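Shredding Our Own Mistakes: Recycled PETG on the Garnow Printer
Project report, Team Filtilthorpe
Written up by Chinyere Shehu

So our plan at the start of the semester was to print a whole desk organizer out of failed prints. We didn't get that far, but we did get a set of settings that work pretty well for reground PETG in a pellet extruder, and I learned way more about drying plastic than I ever wanted to. This is the write-up for the fabrication lab class. The team was me, Ladi Adeyemi and Olumide Chukwu, and our advisor was Ekaette Tamuno.

What we started with

The lab keeps a bin for bad prints and support material, sorted by plastic (mostly sorted, more on that later). We pulled out all the clear and smoke-colored PETG and ran it through the Akande granulator, which is the loud one in the back hallway. After sieving we had 838 grams of usable flake. I wanted a round kilo, but the fine dust clogs the feed throat so we had to throw it out.

Olumide found a piece of what was almost certainly PLA in the first batch. It had browned a little on the hot end and left a smear on the nozzle. We went back through everything by hand after that, bending each piece, and the PLA ones snap. It took a whole afternoon and Ladi complained the entire time, but we didn't get any more smears!

Drying

Our first test print was done with flake straight out of the bag. It popped and hissed and came out full of bubbles, like a frozen soda. We put the rest in the filament dryer on a baking sheet overnight and the next print was a totally different thing: clear walls, hardly any strings. We tried to get away with a shorter drying time of 2 hours and the bubbles came right back, so overnight it is.

One thing we did wrong was leave the dried flake in an open hopper during a long print. By the last third you could see the surface getting rougher. If I did it over I'd fill the hopper in small amounts and keep the rest in a sealed tub.

Print settings

We stuck with the Garnow's big nozzle for everything, since flake is uneven and doesn't like small holes. Most of our time went into feed speed. If the screw turns too slowly you get gaps between the lines, and if it turns too fast the corners bulge out. We printed 22 test cubes in all, changing only one thing at a time (okay, except for cubes three and four, where I changed the fan and the bed temperature together and then had no clue which one helped). The fan mattered a lot more than I guessed. With the fan on full the layers split apart when you squeezed the cube, and with it turned way down they held.

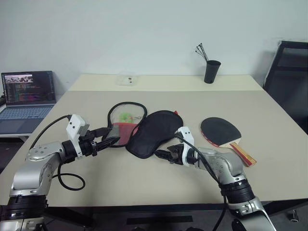
Oluwatosin Onuoha read our draft and asked why we never tried mixing in new pellets, saying that a half and half blend would have evened out the feed and probably saved us a week of cubes. That's fair. We talked about a blend early on and decided against it because we wanted to know how far pure regrind could go, but I do think a blend is the first thing the next team should try. We have most of a bag of new PETG from Skumumham left over, and it's on the bottom shelf if anybody wants it.

Strength test

We broke 7 bars on the lab's bending rig. Flat bars did fine, and they bent quite a bit before they cracked. The upright ones snapped clean between layers, which we expected, but two of them went so early that I think the flake bridged in the hopper and starved the screw for a second. You can feel a thin line on the side of both bars if you run a fingernail over it. We didn't have enough material left to print replacements, so those two are in the table with a star next to them.

What's left to do

The organizer! We have one drawer and half of a pen tray. Ladi wants to redesign the tray with rounder corners so the bulging doesn't show, and I'd like to build a little stirrer for the hopper to stop the bridging. Olumide is saving bad prints for the next batch in a box marked PETG ONLY. I checked it yesterday and there was already some PLA in it.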